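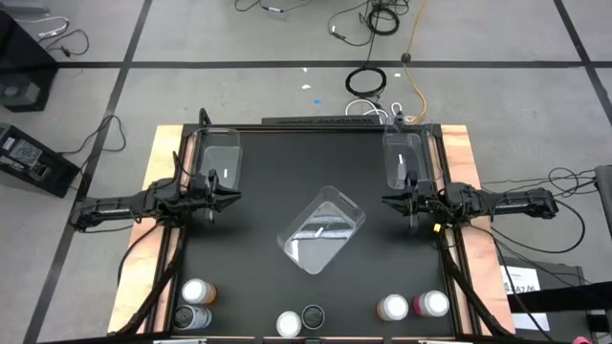

*Two arms, three clear tubs, six small jars. Jars are along the front edge.*

**Thread: Can a machine put the spice cupboard away yet?**

**varnel_bench**

Following on from the dishwasher thread. The chore I'd like to see done is sorting jars into tubs. We do it at work all day (small parts and pigments, 417 lines in the stockroom) and I do it again at home with the spices. It's dull, the objects are light and everything fits on one table. Is anyone running this without a person standing next to it?

**greasenipple**

No. Seen plenty of tries. Picking up the jar is fine. Putting it down in a tub next to another jar without knocking that one over is where it goes wrong.

**Unia**

I'd disagree with that. Two arms with parallel grippers can place a small jar well enough. What gets them is the tub. Clear plastic is hard for a camera to find, and the middle one in the photo is sitting at an angle as well. Put coloured tape round the rims and try again.

**greasenipple**

My kitchen tubs haven't got tape round the rims. If I have to prepare the house for the machine I may as well do the job.

**Unia**

You prepare the house for a dishwasher. You bought plates that fit it.

**saltuvari_dan**

Shop-floor view. We had a Lindemann cell packing jars for most of a year. Same jar, same lid, same spot every time, and it ran nights without trouble. Then purchasing changed the lid supplier and it was down until the Tuesday. The jars in the photo have white lids, black, dark grey. That cell would not have coped.

**varnel_bench**

Was that a taught position cell or one that learns from people doing the job?

**saltuvari_dan**

Taught positions, fixed jig. I know the newer sort are different. I haven't seen one last a full shift though.

**quarterturn**

We tried the newer sort in November. 785 goes at one jar into one tub. It got good at that. Then we moved the tub to the other side of the table and it was back to being poor. More goes with the tub in different places helped a fair bit, so I wouldn't write it off.

**greasenipple**

785 goes for one jar. My nine-year-old needed one, and a biscuit.

**quarterturn**

Yours also had nine years of picking things up first.

**varnel_bench**

Fair. What about lids? I'd want it to check they're done up before the jar goes in.

**Unia**

Hold with one arm, twist with the other. Possible, but slow. I'd leave that to a person for now and let the machine do the sorting.

**saltuvari_dan**

Agree with that. Fit a lid check further down the line if it matters. I'll look out the cycle times from the old cell and post them tonight.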